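首页 > 骑行护具 > 膝部护具 > Setach Sarmiento 越野护膝

Setach Sarmiento 越野护膝(一对装)

品牌:Setach
适用:越野、林道、耐力赛训练
单只重量:368 克(M 码,含内衬)
防护等级:2 级
颜色:黑/灰,白/灰
配件:内衬替换套装 132 元
库存:现货,L 码偏紧

商品介绍

厂家给 Sarmiento 写的宣传语是“重新定义膝部防护”。我们卖护具这些年,被重新定义过的膝盖已经不少,骑手该摔还是摔,该肿还是肿。所以下面的介绍由我们店里自己写,厂家的原文放在产品吊牌上,有兴趣的可以拆开包装慢慢看。

先说它是什么。Sarmiento 是一款中长款硬壳护膝,上到大腿下段,下到小腿中段,膝盖正面是一整块外壳,上下各有一片活动壳,用铆接铰链连起来。它没有碳纤维支架,也没有限制膝关节过伸的机械结构。Setach 在包装上用了“仿生支撑”四个字,很容易让人以为它能保护韧带。我们把铰链拆下来看过,它只负责让三块壳跟着腿弯,没有任何限位。韧带受过伤、医生建议你戴支架的,请去看支架类产品,价格差得远,作用也差得远。买这个回去当支架用,我们不同意,售后也不会认。

再说它适合谁。平时跑林道,周末去场地,摔车主要是低速侧倒、膝盖磕石头、磕油箱、磕脚踏的人,这类护膝够用。我们在 Ancombe 的练习场地戴了整整 11 个月,换过三个人的腿,结论大致如下。

外壳

外壳是注塑件,厂家叫它“赛道级复合材料”。什么复合了什么,我们发邮件问过,回复是一份和官网一模一样的产品介绍。材料名字就不替他们吹了。手感偏硬,边缘有翻边,翻边这一处做得确实好,穿在骑行裤里面不会像旧款那样把裤子内层割出毛边。

正面的外壳表面有一层浅纹理,宣传册说能“引导冲击力”。冲击力听不听引导我们不清楚,能确定的是纹理里会卡泥,干了以后要用旧牙刷刷。白色款卡泥之后很难恢复原样,想要它一直白的请直接买黑色。

内侧靠油箱的位置外壳收窄了,夹车的时候大腿内侧贴得住。老一点的护膝常常在这里鼓出一块,站姿骑行时膝盖被顶开,骑久了大腿外侧发酸。Sarmiento 的这个改动很实在,奇怪的是宣传页只字未提。

缓冲垫

膝盖正面的缓冲垫可以拆,常温下偏软,按下去回弹慢。厂家写的是“遇冲击瞬间硬化”。类似的材料市面上很多,低温下会明显变硬,三月份早上出门的时候尤其明显,头一段路会觉得膝盖前面垫了块木板,骑热了才软下来。把护膝放在车里暖一会儿再穿会好些,别放在排气管旁边。

2 级防护的说法,标签上有,说明书里也有对应的测试项目。这个等级只说明膝盖正面那块垫子在规定条件下把冲击减到了某个程度,大腿和小腿的两片壳不在里面,侧面也不在里面。很多人看见数字大就放心,我们的意见是放心一半就行。

绑带

上下各两条绑带,交叉走向,靠近膝窝的那一条是弹力带。上绑带内侧有硅胶条,用来防止下滑。

下滑是所有护膝的老毛病,每家都说自己解决了。Sarmiento 的情况:直接贴皮肤穿,硅胶条抓得住,骑一上午基本不用提;套在紧身裤外面穿,到中午就要往上拽一次;小腿特别细的人,怎么穿都会慢慢往下走。Setach 说“全天候零位移”,这句话请自行打折。

魔术贴是我们最不满意的地方。新的时候很牢,戴到后半程开始,下面那条绑带的钩面吃进了草籽和线头,粘合力掉得快。清理过能恢复一部分。收纳时把魔术贴粘回去再扔进包里,能多用一阵子,也免得把你的骑行服勾花。

内衬

内衬是网布加一层薄海绵,可拆,可以手洗。说明书上写着可以机洗,我们机洗过一次,海绵边上起了皱,此后一律手洗。晾干要一整晚,潮湿天气更久。

抗菌处理那一段我们就不翻译了。连续两天不洗会有味道,和别的护膝没有区别。

尺码

Sarmiento 的尺码偏瘦,尤其是大腿围。尺码表按膝盖上方的腿围划分,量的时候站直,腿放松,卷尺贴住皮肤但别勒紧。处在两个码中间的,大腿粗的往大选,大腿细的往小选,别听“弹力绑带自动适应”这种话,绑带能适应的是绑带,壳子有多宽就是多宽。

如果你的越野靴靴筒很高,请注意小腿壳的下沿。壳子下沿可以塞进靴筒,也可以压在靴筒外面,两种穿法我们都试过。塞进去更稳,但靴子最上面那个扣要松一格;压在外面容易进泥水。靴筒已经很紧的骑手建议带靴子来店里试,网上买回去再退,来回运费归你。

裤子也有讲究。窄版骑行裤配这款护膝会绷得厉害,坐下时膝盖处的布料会拉着护膝往上翘。膝部带弹力拼接的裤子没有问题。

和同价位的比较

Prorkach 有一款护膝和它价格接近,我们店里也卖,经常有人问选哪个。两款都不值得激动,差别说一下。

Prorkach 那款外壳短一截,穿起来凉快,走路也方便,小腿正面露出来的部分比较多,指望靴筒去补。Sarmiento 包得多,闷,推车上坡的时候膝窝会出很多汗。Prorkach 的魔术贴更耐用,缓冲垫则薄一些,跪在地上修车时能感觉到石子。我们自己的人里两款都有人穿,穿惯了哪个就说哪个好,参考价值有限。

如果你手上的旧护膝壳子没裂、垫子没塌、绑带还粘得住,先不用换。厂家每年都会改颜色,这不算更新。

哪些话可以不信

“轻若无物”:单只 368 克,两只加起来腿上是有感觉的,习惯以后才会忘掉。
“适合所有骑行场景”:公路骑行穿它很别扭,坐姿弯膝时间一长,膝窝的弹力带会勒。
“终身耐用”:外壳磕裂就该换,缓冲垫也会老化,保修期写得很清楚,是两年,终身两个字不在保修条款里。
“专业车手参与研发”:我们问过是哪位车手,没有得到答复。

保养

泥水骑完先用清水冲外壳,不要用高压水枪对着铰链打,铆钉缝里进砂以后弯腿会有响声。内衬和缓冲垫拆下来手洗,用普通中性洗涤剂,阴干。不要暴晒,不要放在暖气上烤。铰链不需要上油,上了油反而粘灰,我们试过,擦了很久。

每次大摔之后请把缓冲垫取出来,检查外壳内侧有没有发白的折痕。外面看着完好、里面已经有裂纹的情况我们见过。有折痕就停用,别拿胶水补。
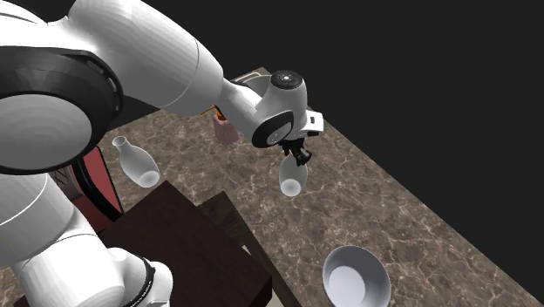 渲染图:棕色大理石纹台面上方的白色机械臂与黑色夹爪

配件与替换

内衬替换套装 132 元,包含左右内衬各一片和四条绑带的魔术贴钩面。说实在的,单为魔术贴买整套有点亏,我们向 Setach 提过拆开卖,目前没有结果。手边有缝纫机的可以自己换钩面,宽度和普通的相同。

缓冲垫可以单独订,需要从厂家调货,到货时间以客服通知为准。厂家给的时间我们一般会往后多算几天再告诉你,免得你白等。

外壳不单卖。

包装内含

护膝一对,标有左右
收纳网袋一个(袋口抽绳较细,别指望它用很久)
多语言说明书一份(中文部分翻译得很生硬,看图比较快)

退换与保修

未穿着下地、吊牌完整的,可以换码。沾了泥的不能换,冲干净了也看得出来,请不要冲干净了寄回来。

保修两年,范围是外壳铆接处松脱、绑带缝线开线。摔裂、磨损、魔术贴失去粘性、内衬破洞都不在保修内。我们知道大多数人真正会遇到的恰好是后面几项,条款是 Setach 定的,下单前请想好。

常见疑问

左右能不能互换穿?
不能。内侧外壳收窄的位置不同,穿反了夹油箱时会硌。标识印在内衬里面,洗几次会淡,建议自己用油性笔在壳子里侧写一下。

可以和护膝支架叠穿吗?
不可以,空间不够,硬塞进去两样都不在正确的位置上。

青少年能穿吗?
最小码对多数青少年来说大腿壳仍然偏长,弯腿时会顶到。请看青少年专用款,别想着买大了还能多穿几年,护具松着穿等于没穿好。

骑自行车下坡能用吗?
有人这样用。踩踏频率高的时候膝窝会磨,长距离爬坡不推荐。缆车上山、只往下骑的话勉强可以。

夏天热不热?
热。外壳上的通风孔在站立骑行、有速度的时候有一点风,低速钻林子的时候没有。

穿了它膝盖就不会受伤了?
会受伤的情况还有很多,扭伤是其中最常见的一类,它管不了。

买之前能不能试?
门店可以试,请自带靴子和常穿的裤子。L 码样品被试得比较旧,绑带松紧以全新品为准。

相关商品

Prorkach 短款护膝
Setach 护肘
高筒越野袜
越野靴内靴

加入购物车 | 收藏 | 尺码表 | 联系客服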